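Filed under: Catering Basics > Cold Buffet & Snack Tables

Setting Up a Small Self-Serve Snack Table

This guide covers a single-table snack station for a short meeting or an afternoon break, with cold sandwiches, packaged snacks and bottled drinks. It assumes one rectangular table with access from one long side. Hot food and buffets served from both sides need a different layout.

Equipment

— One tablecloth, plain, in a medium or dark color. Brown or gray hides crumbs and drink spots better than white.
— One flat rectangular tray for the sandwiches.
— One second tray, preferably in a different color, for packaged snacks.
— One basket for a foil container.
— One tiered bottle rack.
— Small plates, napkins and a bottle opener.
— A waste bin, placed on the floor at the exit end of the table.

Table and cloth

Set the table in position before anything goes on it. Moving a loaded table shifts the cloth and tips bottles. Leave a gap between the table and the wall wide enough for one person to stand in while restocking.

Lay the cloth and pull it tight from the corners. Smooth it from the center outward. A fold under a tray will make the tray rock, and triangular sandwiches standing on edge will fall when it does. If the cloth slides on a smooth tabletop, put a layer of non-slip liner underneath. Clips are acceptable on the short sides but catch sleeves on the serving side.

Drinks

Place the bottle rack first. It is the tallest and heaviest item, and everything else is arranged in front of it or beside it. It belongs at the back of the table, on the side away from the guests, with the lower tier facing forward. A two-tier rack holding six glass bottles takes up little depth and keeps them from knocking together.

Fill the back row before the front row. Turn the labels outward. Chill the bottles beforehand and wipe them dry before racking, or the condensation will collect under the rack and soak the cloth. Guests will empty the front row first. Refill from behind.

The sandwich tray

The sandwich tray goes in the middle of the table, in front of the drinks, where it can be reached without leaning over anything else. Choose a tray with a low rim. Put it down empty, check that it lies flat, and fill it in place. 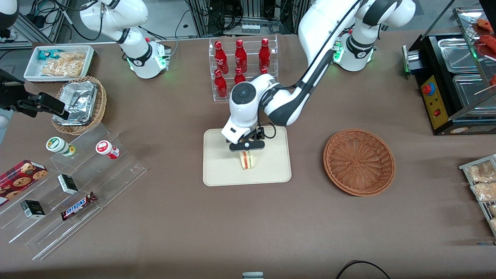 Sandwich going onto the center tray, with the bottle rack behind.

Cut each sandwich corner to corner with a serrated knife and wipe the blade between cuts. Pick up each triangle by its flat faces with light pressure. Too much grip compresses the bread and pushes the filling out at the cut edge. Keep the triangle upright until it touches the tray, then release it.

Start at one short end and work toward the other. Stand the triangles in a row with the cut edge facing the guests so that the filling can be seen. Each piece supports the next, so the first one needs a stop: lean it against the rim or lay one triangle flat behind it. Leave a finger's width at the far end of the row to make the last piece easy to remove.

Fillings with tomato or cucumber release water. Salt the slices, drain them on paper for ten minutes and pat them dry before assembly. Spread butter or soft cheese to the edge of the bread as a barrier.

Packaged snacks and foil containers

Wrapped snacks and bags of chips or crackers go on the second tray, to one side. Lay larger packages at the ends and fill the space between with small bags. Do not stack bags more than two deep. The lower ones break, and guests dig through the pile.

Foil containers bend when lifted by the rim and slide easily on cloth. A round wicker basket solves both problems. Choose one slightly larger than the container and set it in front of the snack tray. If the foil has been crumpled in transport, press the rim back into shape before filling.

Timing and clearing

Set out the cloth, rack and packaged items up to a day ahead if the room is locked. Sandwiches go out last, no more than 30 minutes before serving. Perishable fillings should not stay at room temperature for longer than 2 hours in total, including the time on the table before guests arrive. Keep spare triangles covered in the refrigerator and top up in small batches.

Clear in reverse order: sandwiches, foil containers, packaged snacks, bottles. Unopened packages can be boxed for the next event. Discard any sandwiches left on the tray.

Text: Jitendra Dhillon. Revised 2021-03-04.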